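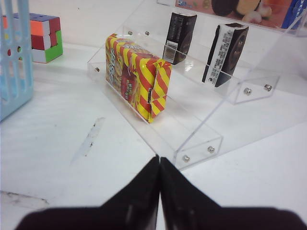

Fingertips are consumables, and a maintenance plan that leaves them off the list is incomplete. At Brerkent we kept a schedule for every joint and cable on the shelf-picking cell and none for the two fingers that touch the product. They were changed when someone complained.

Mwangi Mutiso went through the cell log last April. Of 3,217 picks, 112 had failed, and nearly all of those were on thin upright boxes. The team had spent two weeks adjusting the vision settings. The fault was in the tips – one had worn more than the other, so they no longer met on the center line.

My view is that tip alignment belongs in the start-of-shift check, before the camera check. Close the fingers, look at the point where they meet, and compare it with the reference mark. If it is off, replace both tips as a pair. Swapping one leaves a new edge working against a worn one.

Clear acrylic shelving makes the case stronger. Depth readings through it are poor, and a small error at the tip adds to whatever the camera already got wrong. Orkar, who built the cell, suggest an inspection every 343 hours. I would halve that and write 175 on the card.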